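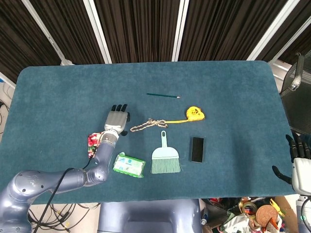 Contents of the Bottom Drawer: A Gallery

Filed under: Home & Hoarding / Picture Posts

When we took over the flat on Terkevska Road it came with a sideboard, and the sideboard came with a bottom drawer that wouldn't open. Harvey MacDonald got it out in July with a butter knife and some language. What we tipped out of it, together with a few things that had been living on top, has since been sorted, argued over and spread on the teal table for its portrait. Captions are mine. Complaints about the captions should go to Harvey, who enjoys post.

The pencil
Green, thin, and sharpened, which puts it ahead of every other pencil I own. I have been writing shopping lists with it and they have become noticeably more ambitious. Last week's had capers on it.

The tape measure
Yellow case, black lettering, the sort every household has and can never find on the morning the wardrobe is being delivered. Dale Wong borrowed it to check whether his new bookcase would go under the window at Korach. It wouldn't. He has asked me to say that he blames the window.

The cord
Braided, brown and cream, and much admired by Aaliyah Paquette, who thinks it held back a curtain in a grander house than ours. I think it came off a dressing gown. We are both prepared to go on about this for years.

The small cloth
Red and green shapes on white, crumpled, and it goes back to being crumpled however long you stand over it with the iron. Mélanie Friesen calls it a napkin. I dried a teapot with it before she'd finished the sentence, so for now it's a tea towel.

The wet wipes
A green packet with a white label. Not from the drawer, strictly speaking, but you didn't smell the drawer. I'd buy them again.

The hand broom
Pale blue handle, green bristles, a colour scheme last seen on a seaside guest house. It lives on a hook by the back door now, and gets used for crumbs, spiders (escorted, never struck) and the stairs when my mother is expected.

The phone
Black, face up, and giving nothing away. Ifigeneia Panagiotou wanted it kept out of the gallery on the grounds that a phone isn't an antique. I have one in the kitchen that takes 2 minutes to open the calculator, so I let it stay.

The table
Carpeted, for reasons known only to whoever carpeted it, in a dark teal blue with nicely rounded corners. Wonderful for stopping pencils rolling off. Terrible for jigsaws, as Dale found out at piece 500.

The curtain
Dark brown and pleated, running along behind everything between the white posts. I had plans to replace it with something cheerful from Weltum until I saw what Weltum charge for cheerful.

The sideboard itself has gone to Mélanie's hall, where the bottom drawer has stuck again. She says there's something in it.

Recent picture posts
- Dufour Street jumble sale: what we brought home and what we took back
- Nine teapots, one lid
- Harvey's shed, before the shelf
- A short history of our doormats
- Jam labels I can no longer read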